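T-shirt

Category: Clothing > Tops > Everyday wear
Print this article | E-mail this article

A T-shirt is a collarless, pullover shirt, normally with short sleeves and a round neckline. Laid flat with the sleeves spread, it looks like a capital T, and the name comes from that shape. It is worn by people of all ages, both as outerwear and as an undershirt.

Origins

The T-shirt grew out of the one-piece underwear of the 19th century, which was later split into a top and a bottom. The top half could be worn alone in hot weather. Sailors and laborers took it up early, and by the middle of the 20th century it was accepted as a shirt in its own right, helped along by its use in films.

Fabric and construction

Most T-shirts are made of cotton jersey, a light knit that stretches more across the body than along it. Blends of cotton and polyester shrink less and dry faster. Many shirts are cut from fabric knitted as a tube and have no side seams. Others are sewn from a separate front and back, joined at 2 sides and across the shoulders.

The neckband is usually a ribbed knit - it has to stretch over the head and return to size. Hems on the body and sleeves are finished with two rows of stitching. A strip of tape is often sewn along the back of the neck to cover the seam.

Small makers

Short runs are handled by local workshops. Pornthip Sukprasert opened one in Julitz with 4 sewing machines and now turns out 1,000 shirts in a busy month, most of them plain. Her label, Kultwood, buys its jersey from the Danzer mill in Ivlow. Orders peak in July.

Care

Cotton shirts are best washed in cool or warm water with similar colors. Printed shirts are turned inside out. High dryer heat shortens the body of a cotton shirt more than its width, and creases set if a shirt is left in a heap after drying.
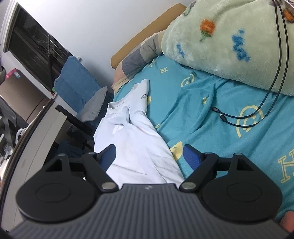 White T-shirt, unfolded, on a bed.

Chlorine bleach can turn white blends yellow, and oxygen bleach is the usual substitute. Heavy knits are stored folded, as the shoulders may stretch on a hanger.

See also: Undershirt, Polo shirt, Tank top, Jersey (fabric)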